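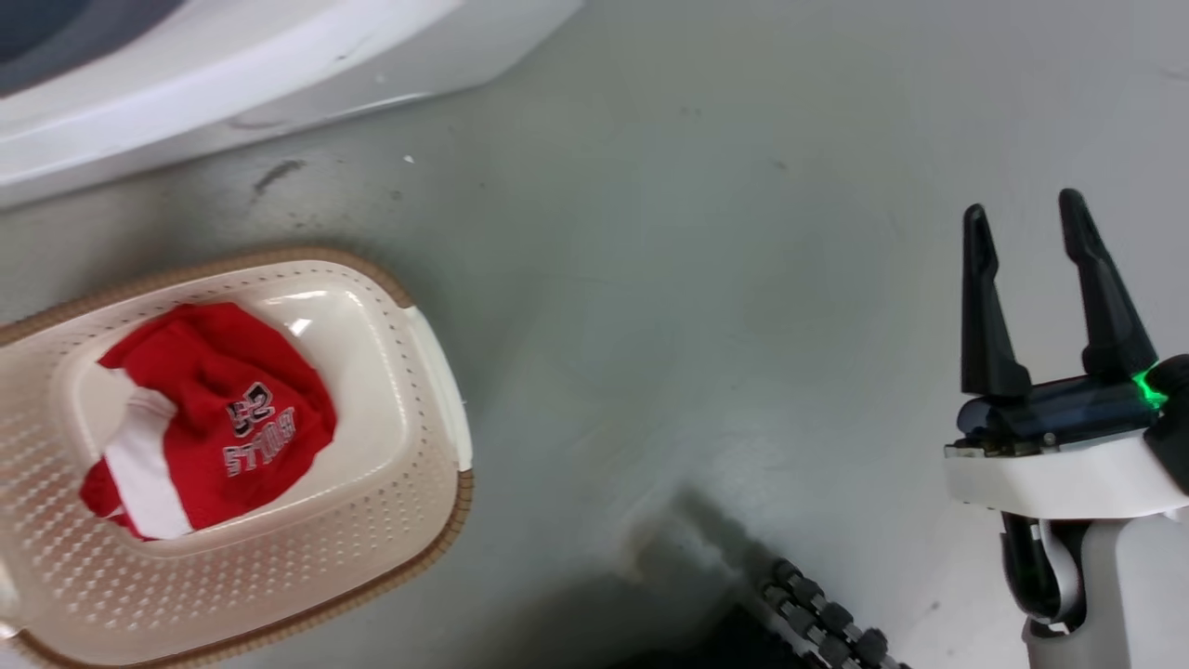

Analyn Agbayani asked at the end of the last session why we sort by fabric at all, when most people at home put everything in one basket and run it on warm. Her point was that a sorting step people skip is not a step. I will take that first and then go back to the outline.

Slide 1. One basket, one load
A mixed basket is fine for storage. The problem is the drum. Printed jerseys, towels and jeans need different temperatures and different spin speeds, and the print is the part that fails first. On this slide, point to the jersey: red body, white panel, black lettering outlined in white. Red next to white on the same garment is the worst case for dye transfer, and no amount of sorting separates a shirt from itself. Water temperature is the only control left.

Slide 2. Printed lettering
Heat and abrasion both act on the print. Heat softens the ink layer. Abrasion lifts it at the creases. Instructions to give the room:
Turn the garment inside out.
Cold water, short cycle, low spin.
No fabric softener.
Hang to dry. If a dryer must be used, lowest setting, and take it out while slightly damp.
Do not iron over the letters.
Pause here. Someone will ask about vinegar. Answer: it does nothing useful for the print.

Slide 3. Creases before the wash
Garments dropped in a heap take a set, and numbers folded across themselves crack along the fold after enough washes. Laying the shirt flat over the top of the basket is sufficient. Ramil Cabrera objected to this in April and said the drum creases it anyway. He is right about the drum. A wash lasts under an hour and the shirt may sit in the basket for a week. Keep the slide.

Slide 4. Baskets
Perforated plastic sides let damp air out. Solid tubs do not, and a damp towel at the bottom of one will smell by the second day. A smooth floor in the basket is easier to wipe. Check the rim for rough edges, which snag knits. Rims with a woven texture need a brush now and then, as lint collects in the pattern.
Basket position: beside the machine, clear of the door swing. Leave space to kneel.

Slide 5. The floor in front of the machine
Short slide. Wipe scuffs and smudges before anything clean is carried across. A sock that falls on a dirty floor goes back in the wash. Mention the strip along the base of the machine, where grit gathers.

Slide 6. The Tralton trial
Households in the trial: 632. Loads logged: 2344. Only two questions were asked per load, temperature and whether printed items were turned inside out. Do not claim more than that. The log did not record detergent, and Ingeborg Kälin will raise it if she is in the room. Concede the point and move on.

Slide 7. Back to Analyn's question
Recommended minimum for a home with one basket: pull out the printed items and wash them cold, by themselves or with dark synthetics. Leave the rest mixed if there are no new reds or heavy cottons. Two piles, one extra load.
Efren Agbayani has the handout with the temperature table. Copies are on the side table by the door.
Leave ten minutes for questions. Slides 8 and 9 (wool, down) are spare and can be dropped.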